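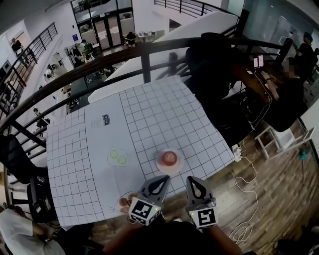 Printed layout mats for the table: worth 19 dollars?

Gernovska Home Forum > Kitchen and Table > Table setups

gridless_jin
14 May 2022
Cluvon sells a white sheet with a black square grid and a blank panel on one side where the food is drawn for you. Faint drawing of a plate, two pale green cucumber slices in it, and you are meant to match it with the real thing. My sister-in-law swears it taught her kids to set out lunch. I say it's a big piece of white paper with a markup. Look at the tomato. It's on a small plate in the middle of the squares, and what are the squares doing for it?

skeptic_saoirse
They're doing nothing for it. A tomato goes on a plate wherever you put the plate. I bought the Chuensuk version last August and used it twice. The drawings were so pale that my mother thought hers was a misprint. If you have to bend down to see the guide, it isn't much of a guide.

Daranee_S
I disagree with both of you. Grid lines help when you're laying for 20 people and want every plate the same distance from the edge. I did a lunch at Sirnadport with lined paper under everything and it saved us a lot of nudging.

gridless_jin
That's a banquet. A tape measure does the same job. And the sheet up top is lying crooked on the table anyway, corner pointing off toward the railing, so what are the squares lined up with?

Daranee_S
With each other. You measure off the sheet and leave the table out of it.

kanako_h
Can we talk about the cable? White cable in a tangle on a plank floor, coming off a power strip by the table. I'd sort that out long before I spent money on a mat. Someone carrying plates goes over that and your cucumber ends up on the lower floor.

skeptic_saoirse
Agree on the cable. I'd move the little white stool too, but I trip on everything.

kanako_h
Back to the mat, I don't see why you'd cover a table at all if the wood is decent. Light wood with a white plate looks fine to me. A black grid makes lunch look like geometry homework.

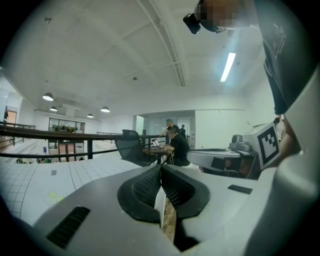 Light brown wood, a strip of it down the gap.

Daranee_S
Fine for looks. We were talking about practice though, and bare wood gives you no marks to go by.

gridless_jin
So use a strip of masking tape. Has anyone had one of these survive a wet tomato? The listing says "581 happy tables" and I can't find one review that mentions a spill.

skeptic_saoirse
Mine went wavy under a damp plate. That was Chuensuk, so I can't speak for Cluvon.

Daranee_S
Ours was only lined paper and we threw it out after. I'd pay 8 for the Cluvon one. Not 19.

gridless_jin
8 I could live with. Still not buying it until somebody spills something on one and posts the result.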